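Marchetti 634 Bench Table

Fixed-height work table for assembly and repair rooms. Sold by Fondadora in the Vasevville range, part number 634-P.

The top is pale beige with a smooth, closed surface and a thin dark band along the front edge. Wipe with a damp cloth and mild soap. Do not use acetone. The top is rated for light bench work such as small motors, gearboxes and wheel hubs.

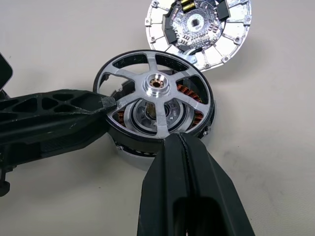

Load and frame

Rated load is 400 lb, evenly spread. Point loads over a single leg span should stay under half that figure. The frame is dark powder-coated steel, shipped flat with 10 bolts and one hex key. Assembly takes some 6 minutes per leg with two people. Tighten all bolts by hand first, then square the frame and torque in a cross pattern. Check again after the first month of use.

Leveling feet are included. Casters are sold separately and lower the rated load; see the Trurnness caster sheet for values.
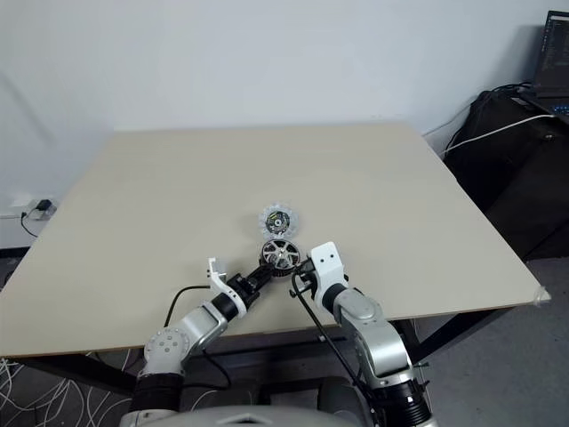
Pale beige top with dark frame, parts at center.

Ordering

Tops and frames can be ordered separately. Replacement edge band is sold by the roll. Lead time is longer for orders placed in February, when the Trurnness plant closes for stock count. Freight is curbside only.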